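# Chapter 3: Surfaces Up Close

Pick any plain surface near you and give it a full minute. A tabletop will do, or a wall, or the lid of a box. Most of us would call it "beige" or "gray" and move on, but stay with it and the color starts to shift! One part leans pink, another goes cooler, and soft bands of light and dark run across what you took for a single flat tone.

In this chapter we'll learn to see those shifts and put names to them. Keep your notebook open, and add the word *taupe* to your list now: a grayish brown that changes its mood with the light around it. Look for the tiny pale specks, too. Are they dust, or part of the surface itself?

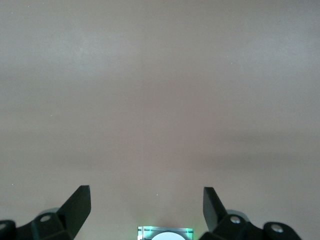
## 3.1 Naming a Quiet Color

Jamila Abeysekara kept a color diary for 17 weeks and filled it almost entirely with browns and grays. Her first entry reads "tan." By March she was writing "warm gray, pinker toward me, cooler at the far side," and you can do the same.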